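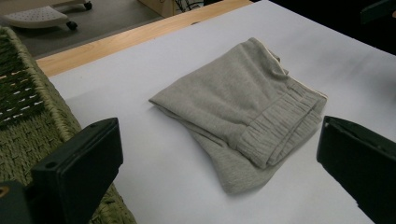
Beril Öztürkmen wrote in to say that her Kirna washer stops with the drum full every time she runs sweatpants and other heavy knits on Quick, and asked whether the pump was at fault. Check the filter first. The steps are the same for all Kirna front loaders sold with the Zalari pump.

Section 2. Cleaning the drain filter

Clean the filter once every 2 months, and any time the display shows code 211. The code means that the washer tried to drain and water was still in the drum when the time ran out.

You will need a shallow pan, an old towel, a flashlight and a soft brush.

CAUTION: Water left in the drum after a hot wash can scald. Let it cool before you open the filter.

1. Press Power to turn the washer off, then unplug it.

2. Shut both water taps.

3. Open the small door at the lower right of the front panel. A coin in the slot will pop it loose.

4. Lay the towel on the floor and set the pan on top of it, under the opening.

5. Pull out the short drain hose. Hold the end over the pan and take out the plug.

6. When the pan is nearly full, put the plug back, empty the pan and start again. A full drum takes several trips.

7. Turn the filter cap to the left, slowly. A little more water will come out. If it comes fast, close the cap and go back to step 5.

8. Pull the filter straight out. Pick off lint, coins and hair ties, then rinse it under the faucet and brush the mesh.

9. Shine the flashlight into the housing. You should see the pump wheel at the back. Turn it with a finger - it moves in small jerks, and this is normal. Remove any thread wound around it.

10. Put the filter back and turn the cap to the right until the arrow points straight up. Push the plug firmly into the drain hose and clip the hose in place.

11. Close the door, open the taps and plug the washer in.

12. Run Rinse + Spin with no clothes inside. Look for drips under the front panel.

Note: On washers made before April 2019 the cap has no arrow. Turn it until it stops, then no further. Do not use pliers.

Note: If you bought the Bukar lint screen as an extra, it sits in front of the filter and comes out first. Fit it last, with the tab facing you.

If code 211 comes back

Look behind the washer for a bent or crushed drain hose. The hose must rise at least 2 feet from the floor before it enters the standpipe, and it must not be taped or sealed into the pipe.

Knit pants, hooded tops and bath towels hold a lot of water. Wash them on Heavy, with the drum no more than two-thirds full. Quick has a shorter drain time and is meant for light shirts and underwear.

If the pump hums but no water leaves, stop the cycle and call a Şimşekoğlu service shop. Have the serial number ready. It is printed on the inside rim of the door, below the hinge.

Section last revised 29 June 2023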